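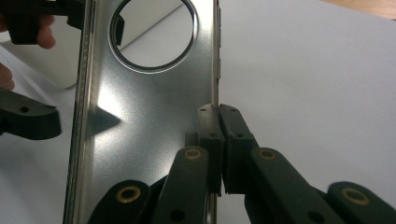

## Setting up a film night at home

Most of the trouble with watching a film at home comes from the room. These tips assume an ordinary living room and either a television or a small projector.

### Light

- Draw the curtains an hour before dusk in August, when the sun comes in low.
- Put one lamp behind the screen and switch off the ceiling light.
- Turn framed pictures opposite the screen to face the wall, or take them down for the evening.

### Projector and screen

- A plain white wall will do. Fill any nail holes and rub them down first.
- For a picture 100 inches across the diagonal, measure the throw distance before you move the sofa. The figure is in the manual.
- Keep the vents clear — a projector pushed back into a bookcase will shut itself off.
- If you use a sheet, iron it and weight the bottom hem with a broom handle.

### Sound

- Stand the speakers at ear height, level with the front of the screen.
- Turn on "night mode" if the children are asleep. It brings up the speech and holds down the explosions.
- Late at night, lift the subwoofer off bare floorboards and stand it on a folded blanket.

### Streaming

- Start the film 2 minutes early, pause it and check the subtitles.
- Download it beforehand if your broadband slows in the evening.
- Switch off motion smoothing. It is usually somewhere under picture settings, and each maker has its own name for it.

### Discs

Wipe from the centre outwards with a dry lens cloth. Stubborn marks come off with a drop of washing-up liquid in lukewarm water. Store discs upright, away from the radiator.

### Popcorn

Heat 2 tablespoons of oil in a lidded pan and add 60 g of corn. Shake now and then, and take it off when the popping slows. Salt it in the bowl — fine salt sticks better than flakes.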